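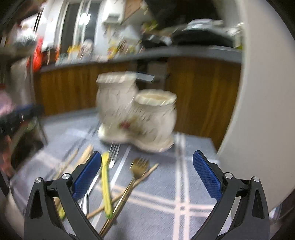
Sukivano has approved its equipment budget for the coming year, with funding set aside for seven handheld grippers to be used in household task recording. Procurement manager Letay Wolde confirmed that the order will be placed in May, following a trial on table-setting and cutlery sorting.

Spare finger pads will be bought separately - the program expects to use 180 over the year. A decision on robot arms has been deferred until Abbas Salehi's review of servicing costs is complete.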